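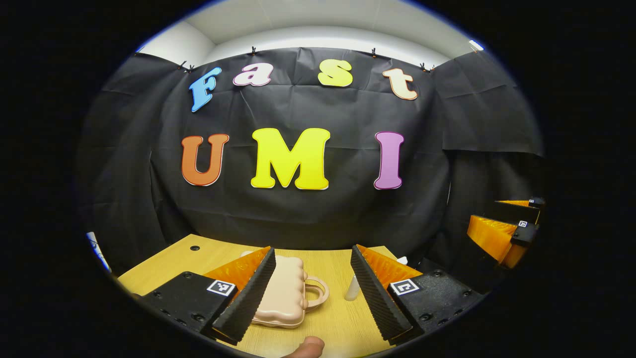 Dirk Mertens wants every new team to record one full task before touching any training code, and after last January's club round we agree with him. The steps we use at Skivmont for a two-handed task with the hand-held grippers are these.

1. Clear the table except for what the task needs. A lunchbox and a small bottle are plenty for a first attempt.

2. Hang a plain cloth behind the table and clip it along the top edge. Teams may pin their name or some letters on it. Once they are up, leave them alone until the set is finished.

3. Check the square markers on all the fingers. If one is scratched or peeling, print a new one.

4. Open and close each gripper all the way, slowly, 8 times. Save this as its own file and put "cal" in the name.

5. Decide who holds which gripper and write it on the log sheet. Don't swap partway through a set.

6. Record in sets of 20. Move the lunchbox a little between takes, and turn it so the handle points a different way.

7. If you drop something, stop the take and mark it on the sheet. Don't delete the file.

8. Copy everything to the Flurkell folder before you leave.

A first project needs nearly 400 takes. Last year's team turned in 557, but many had a hand over the lens and had to be thrown out. Look through the first set before you start on the second.

Log sheets are in the drawer under the printer. Spare clips are in there too.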